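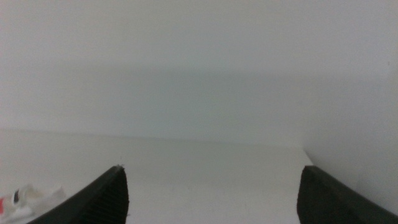
Figure 1. Pale work surface, Jullcombe.

3.2 How we picked the households

I'll own up that our sampling was a bit rough around the edges. Tsegereda Habte and I wanted to know how people in Jullcombe share out garden water over a dry summer, so in November we put 700 flyers in letterboxes and waited by the phone. We heard back from 88 streets' worth of neighbours (well, it felt like it!) and ended up with 30 households who'd keep a watering diary for us. Most were on the Utitz side of the creek, where the blocks are bigger and everyone seems to have an opinion about lawns.

The diaries were plain paper. We'd tried an app in the Desport pilot and folks hated it, so I wasn't keen to go back there. Each household wrote down the time, the tap and what got watered, and seven of them added little notes on the neighbours' habits, which made my favourite reading of the whole project. 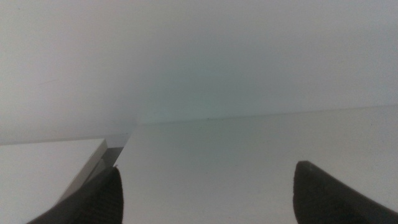
3.3 Coding the diaries

Tsegereda and I each read every page on our own, then swapped and argued over the colour codes.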